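Zololwood food shelf moves to Sikora Street, needs bread by the weekend

30th October

The Zololwood food shelf is out of its old home. Lease ran out, rent went up, and the new spot on Sikora Street opens its doors tomorrow at 15 minutes past nine. Same hours after that, same phone number.

The shelf gave out 1695 bags of groceries last month, up from 1174 the month before. Most of the jump came from the Clatesia side of town, where the Pollik packing plant cut its night shift. Families who used to drop off cans are now picking them up.

Canned goods are fine for now. Pasta too. What's short is bread and anything soft for kids' lunches — the two bakeries that used to give their day-old loaves have both cut back, and the freezer at the old place didn't make the move.

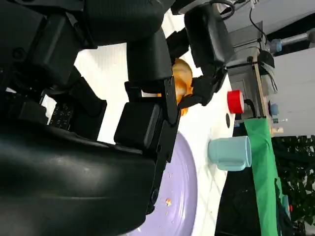
What to bring

Sliced bread, rolls, buns, tortillas. Peanut butter, jelly, shelf milk. Please check the dates on everything. Home baked stuff can't be taken, county rules, sorry. No glass jars bigger than a quart either, the new shelves are narrow and there have been breakages allready.

Drop-off is at the side door, not the front. Park on the gravel, the lot next door belongs to the tire shop and they do tow.

Freezer fund

A used chest freezer has been found for less than a new one would cost, but the food shelf is still $100 short. Cash or check at the front desk. Anything left over goes to the December holiday boxes.

Sign-up for holiday boxes starts once the move is done. One box per household, bring a piece of mail with your address on it. No proof of income needed. People who signed up last year have to sign up agian, the old list is not being carried over.

Bus riders — the 15 stops at the corner of Sikora and Main, a short walk from the door. The old stop by the grain elevator is closed for curb work.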